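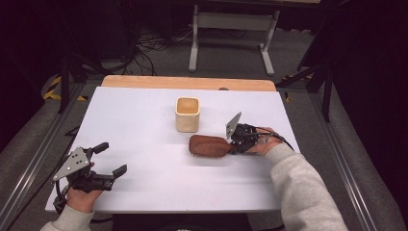
An Afternoon at the Lurkthorpe Student Robotics Open House

I had been meaning to get out to Lurkthorpe for the better part of a year, and when my niece's school sent around the flyer for the October open house I finally put it on the calendar and talked my sister into driving. It's a pretty ride once you're past the reservoir, and we stopped for pie, so of course we got there after the welcome talk had started and had to sneak in along the back wall with our coats still on.

The talk was given by Lerato Gumede, who runs the student project they call Humari. She has a lovely way of explaining things to people like me who can barely set a microwave clock! The students want a robot arm that can tidy up a table, and the way they go about it is by doing the tidying themselves, with a pair of hand-held grippers, over and over, while everything gets recorded. Each go is called an episode. They are aiming for 3000 of them by spring, and a student on a good afternoon can get through 100, though she said the wrists start to complain well before that.

After that we were let loose to wander, and I spent most of my time (my sister would say all of it) at the table where they were working with a hairbrush and a little square cup. I would have guessed a hairbrush was easy. You pick it up, you put it down. But a paddle brush is wide at one end and skinny at the other, and when it sits with the bristles toward the table the whole thing stands up a bit, so you have to think about where you want to take hold of it.

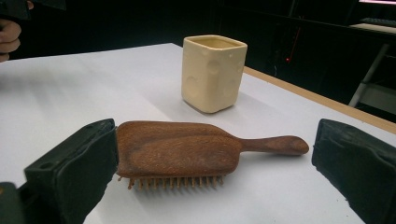
One of the students told me they argue a good deal about handle or head. Going for the handle is what any of us would do at home, but she likes to bring the fingers in from both ends sometimes, so the robot has more than one idea to work from. I thought that was so sensible.

They let visitors have a turn at a practice station near the door, and I am pleased to report that I managed it on try number 3, with my sister laughing at me the whole time. The grippers are heavier than I expected, and you keep wanting to use your own fingers!

Down the hall was the Godoy room, where the younger club members had line-following cars, and there was cider and a raffle. I bought a ticket for the Stilum kit and did not win it. If you go to the next one, park behind the gym and get there early, as the lot only holds 50 cars and we ended up walking from the church.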